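Jan 11, 2021

Back at the bench after the break and the first job was the odds-and-ends bin, which has been bugging me since November. Unathi moved it onto the wood table for me so I could get at it without kneeling on the concrete (thank you, my knees are not what they were!). I'd meant to give it half an hour and of course it ate most of the morning, partly because I kept stopping to look for the lid to the Grernura box, which I still haven't found. If anyone has it, it's the shallow one with the chipped corner.

Anyway, the plan we talked over before the holidays was to get the bin down to things that have no other home. Screws and clips went to the drawers by the door. The Mitari offcuts are bagged up and sitting on Phong Đinh's chair, sorry Phong, it was the only flat place left. I threw out the dried-up markers without asking anybody. Then I wiped the floor of the bin with the blue spray and put back what was left, and it's so much nicer to reach into now, I can see what I'm grabbing!
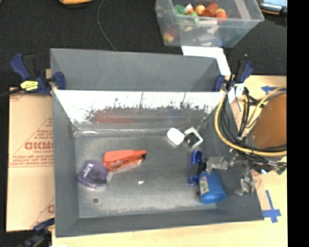 Odds-and-ends bin, with the purple tape dispenser at left and the blue cup on its side.

The tape dispenser stays. Quyên wants it over by the packing shelf and I see her point, but every time it goes over there I end up walking the length of the shop for one strip of tape, so I'm calling it bench property until she talks me out of it. Same for the orange-red thing next to it. I'd like to give that a proper hook on the pegboard, up high where the handle doesn't snag sleeves.

Blue cup: I want it for pencils, standing up, at the back corner. I tried peeling the label on a similar one last year and it left a gummy mess that took 2 rounds of citrus cleaner, so I'm leaving this one alone. The label is kind of cheerful anyway.

Not sure about the white block. Vilja thinks it belongs with the Plodonville pieces, I think it's a leftover spacer. Will ask Phong Đàm, he has the old parts list (the one that runs up to 1,964 and then just stops).

Still to do:
pegboard hook
find that lid
label the front of the bin, big letters this time
new liner for the drawer under the vise, the old one is curling up and the drawer sticks

Ordered felt pads from Montoya, 3 packs. Vilja is picking them up tomorrow on her way in.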